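Lorndale sets money aside for a second kitchen robot

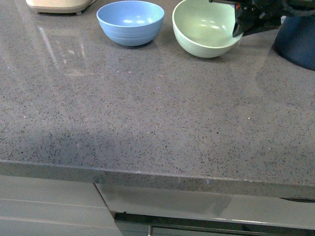
The Lorndale training kitchen in Setham will go into the new budget year with money put by for a second robot arm, after a good long evening of figures, coffee and friendly disagreement that ran until well past nine o'clock. The center has had one arm working at its counters since last August, and the people who run the place have grown fond of it, though fondness does not pay for spare parts (as more than one person at the table pointed out). Most of its days go to plain household work with ordinary dishes, like the light blue bowl and the pale green one on the speckled counter, with the black gripper right beside the green one's rim. It's that everyday handling the center wants more of, and one arm can only be in one place at a time.

Three quotes came in over the summer. The one everybody kept going back to was from Tiwari, a small dealer on the far side of Setham that sells reconditioned arms and will come out to look at a kitchen before it names a price. The offer is a lease running 5 years, with a payment of 306 dollars a month, and it covers the arm, the gripper and a yearly service visit. The other two were outright purchases, both of them a good deal dearer at the start, and both left the yearly service for the center to arrange on its own.

What took up the most time, oddly enough, was the small stuff. Gripper pads wear down and have to be replaced, and the center spent more on them in its first year than anybody had penciled in. So the new plan puts 200 dollars a year into a line of its own for pads and cables, and another 1,000 dollars into a reserve for repairs that the service visit doesn't cover. There was a kind word for whoever kept all the old receipts in a cookie tin, which made that part of the evening go a great deal faster than it might have!

The software is staying as it is for now. Lorndale uses Clornomex to plan its sessions and keep its records, and the dealer has confirmed in writing that a second arm can be added to the same account. Training for staff is included in the lease as well, two afternoons to begin with and a refresher in the spring, and anyone who has helped out in the kitchen is welcome to sit in.

A few questions are still open. The wiring on the window side needs to be looked at before anything is bolted down, and there was a lively back-and-forth over whether the new arm ought to go on a rolling stand so it could be shared with the classroom next door. The stand would cost extra, and Tiwari has been asked to price it separately. The center hopes to have that figure in hand by October and to sign the lease soon afterward, with delivery expected early in the new year.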